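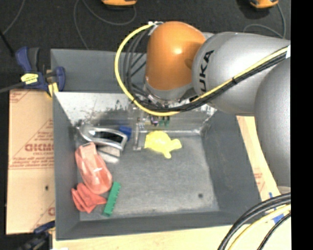 4.2 용기 내벽의 마모와 물품의 잔류 위치

앞 절에서는 물품의 크기와 형상에 따른 분류 기준을 제시하였다. 본 절에서는 동일한 물품이라 하더라도 이를 담는 용기의 내부 상태에 따라 놓이는 위치가 달라질 수 있다는 점을 다룬다. 소형 잡화와 완구를 혼합 보관하는 시설에서는 용기의 용량과 외부 치수를 중심으로 관리 기준을 정하는 경우가 많으며, 내벽의 경사나 바닥의 마모에 대해서는 별도의 규정을 두지 않는 것이 일반적이다. Astmont 보관소의 기존 지침 역시 용기 교체 시점을 파손 여부로만 규정하고 있었다.

조사 대상은 Astmont 보관소에서 사용 중인 깊은 사각 용기 12개와 이에 보관된 물품 2046점이다. 용기는 모두 한 개의 공간으로 이루어져 있고 내부 칸막이는 사용하지 않았다. 물품은 완구, 소형 생활용품, 포장된 부속품으로 구분하였으며, 한 용기에 여러 종류를 함께 담는 현장의 관행을 그대로 유지하였다. 물품의 위치는 바닥을 전후 및 좌우로 나눈 네 구역에 따라 기록하고, 벽면에 접한 물품은 접촉한 벽의 방향을 따로 표기하였다. 두 구역에 걸쳐 놓인 물품은 바닥에 닿은 면적이 더 넓은 쪽에 포함하였다.

내벽의 상태는 Morven Nisbet이 작성한 표면 기록표를 일부 수정하여 평가하였다. 기록표는 광택, 긁힘, 얼룩의 항목으로 구성되며, 각 벽을 독립된 면으로 취급한다. 그림 4의 용기에서는 이러한 구분의 필요성이 잘 드러난다. 안쪽 경사벽은 밝게 빛을 반사하고 긁힌 자국과 어두운 얼룩이 남아 있는 반면, 좌우의 벽은 그보다 어두운 무광의 회색을 띤다. 바닥에도 색이 고르지 않은 부분과 밝게 닳은 부분이 함께 나타난다. 용기 전체에 하나의 등급을 부여하는 종전의 방식으로는 이와 같은 면별 차이를 기록할 수 없다.

물품의 배치 또한 균일하지 않다. 그림 4에서 노란색 거북 모양 완구는 바닥의 안쪽 가장자리 가까이에 있고, 나머지 물품은 왼쪽을 따라 모여 있다. 바닥의 오른쪽 절반은 대부분 비어 있다. 본 연구에서는 이처럼 물품이 한쪽 벽을 따라 모인 상태를 편측 집중으로, 집중 구역 밖에 남은 물품을 잔류 물품으로 정의하였다. 잔류 물품은 재고 확인 과정에서 누락되기 쉬운 대상으로 현장 담당자들이 반복하여 언급한 유형이다. 다만 한 시점의 배치만으로는 집중의 원인을 판단할 수 없으므로, 투입 방향과 용기의 이동 여부를 별도의 일지에 기재하도록 하였다.

편측 집중의 빈도는 물품이 적게 남은 용기에서 더 높았다. 물품이 바닥을 충분히 덮고 있는 경우에는 서로를 지지하여 위치 변화가 제한되었으나, 수량이 감소하면 경사벽을 따라 미끄러진 물품이 낮은 구역에 모이는 경향이 있었다. 조사 기간의 기록 가운데 편측 집중으로 분류된 것은 거의 1000건에 이르며, 그 대부분은 보충 직전의 용기에서 확인되었다. 둥근 몸체에 짧은 돌출부가 있는 완구는 납작한 포장품에 비해 단독으로 남는 경우가 많았다. 돌출부가 바닥이나 벽에 닿는 방향에 따라 구르는 범위가 달라지는 것으로 보이나, 이를 확인하기 위한 별도의 시험은 실시하지 않았다.

표면 마모와 집중 방향의 관계는 분명하지 않았다. 전체 용기 중 9개에서는 광택이 가장 높은 벽의 맞은편 구역에 물품이 더 많이 기록되었으나, 나머지 용기에서는 일관된 방향이 나타나지 않았다. 표면이 매끄러워진 벽에서 물품이 쉽게 미끄러졌을 가능성이 있는 한편, 반복된 투입 습관이 벽의 마모와 물품의 위치에 함께 영향을 주었을 가능성도 배제할 수 없다. 용기의 사용 이력이 충분히 보존되어 있지 않아 두 요인을 분리하는 데에는 한계가 있었다.

이상의 결과를 바탕으로 보관소 측에는 용기 점검표에 면별 표면 상태를 추가하고, 보충 전 재고 확인 시 네 구역을 모두 점검할 것을 제안하였다. 개정된 점검표는 5월부터 완구류 구역에 우선 적용된다. 바닥재를 추가한 용기와의 비교는 4.3절에서 다룬다.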